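Ticket 2193
Subject: Scheduled reports arriving with the wrong day's figures
Product: Trenport export module
Opened: 20/09/2023
Raised by: Annunziata Santoro
Assigned to: Hinata Shibata
Priority: normal

Annunziata: The overnight stock report from Fledska has yesterday's totals in it. Row count looks right at 3000, but the closing column is a day behind. Running the same report by hand gives the correct numbers. I've cleared the cache and logged out and back in. No change.
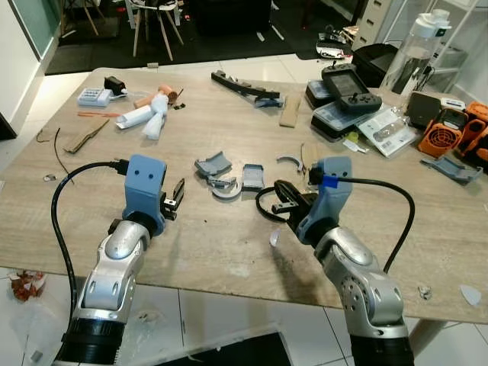 Both arms over the bench, blue housings facing in.

Hinata: Thanks. Can you tell me what time zone the schedule is set to? It's under Settings, then Organisation, then Regional.

Annunziata: It says UTC. The office profile says Melbourne. 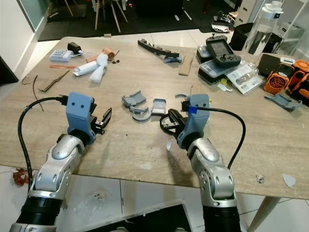 Hinata: OK, so the job takes its date from the schedule and ignores the office profile. At 6 am your time it's still the day before in UTC. Please change the schedule to Melbourne, save it, then delete the queued job – it keeps the old setting otherwise.

Annunziata: Changed and saved. The delete button is greyed out.

Hinata: You'll need the admin role for that. I've removed the job from our end and queued a new one. I also raised the timeout from the default to 600 seconds. 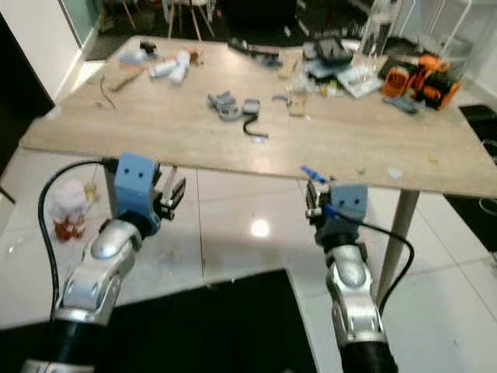 Annunziata: This morning's report has the right closing column. The Simik copy is still a day behind though.

Hinata: Same cause, separate schedule. Fixed that one too. Leaving the ticket open until the next run.

Status: pending customer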